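Likach placement method

The Likach placement method, usually just called Likach, is a way of teaching a robot arm to set down a flat or shallow object on an uneven support, such as a rack, a grate or a row of pegs. It was worked out by Chiamaka Ugwu and Nizar Abou Jaoude at the Starnton laboratory, and it is best known for its use with household dishes, although its authors have always been fond of pointing out that they first had oven shelves in mind. The method belongs to the wider family of learning from demonstration, in which a person guides the arm through a task and the robot later tries to do the same thing by itself. 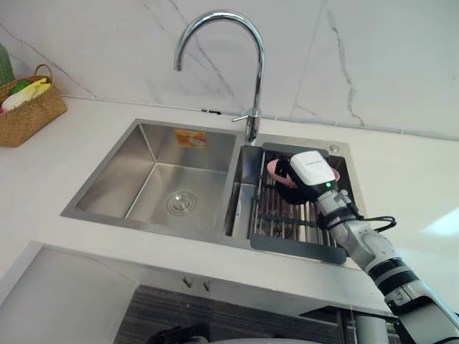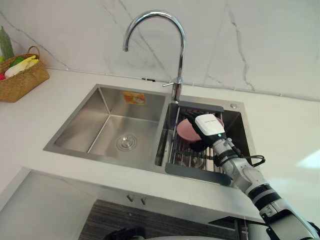 A single arm with a pink dish at the rack over the right-hand basin, at two moments of the dish-racking task.

Background

Picking things up has had a great deal of attention in robotics over the years, and putting them down again has had rather less. Early placement programs mostly treated the job as picking in reverse: move to a stored position, open the fingers, back away. That works nicely on a flat table. It works a good deal less well on a rack, where a plate may rest on one rod or on several, and where a small error in height can leave it leaning the wrong way once the gripper lets go.

Ugwu had run into this trouble in her earlier work on the Gavum shelf-loading project, and she brought a thick notebook of failed placements along with her to Starnton. Abou Jaoude, whose background was in touch sensing, suggested that the moment of release should be learned separately from the movement that leads up to it, and most of what came afterward grew out of that suggestion.

How it works

The method splits a placement into an approach and a settling phase. During the approach, the arm follows a path learned from demonstrations, guided by a camera view of the work area. The settling phase begins when the controller estimates that the object has touched its support. From then on the arm moves slowly and lets itself be pushed a little by whatever it meets, while a second, smaller model decides whether to keep lowering, tilt the object, or open the gripper.

The two models are trained on the same demonstrations, cut apart at first contact. The original training set held 77 demonstrations, all of them recorded in a kitchen setting with a sink rack. Of these, 13 were deliberate near misses, in which the operator set the dish down badly and then corrected it before letting go. The authors considered these the most useful recordings of the lot, and later users of the method have tended to agree with them.

Results

In the first reported trials the robot made 70 attempts at racking a dish, and 8 of them ended with the dish slipping or having to be rescued by hand. Most of those slips came from a release made too early, while the dish was still bearing on the fingers. A follow-up study in August used the same arm with a retrained settling model, and looked mainly at how gently the dish was lowered.

Later work

The Yammine variant does away with the fixed cut at first contact and blends the two models over a short stretch of movement. It gives smoother motion but needs more careful tuning, and opinions differ on whether the trade is a good one. Work on stacking, where the support is itself a dish that can shift, is still at an early stage.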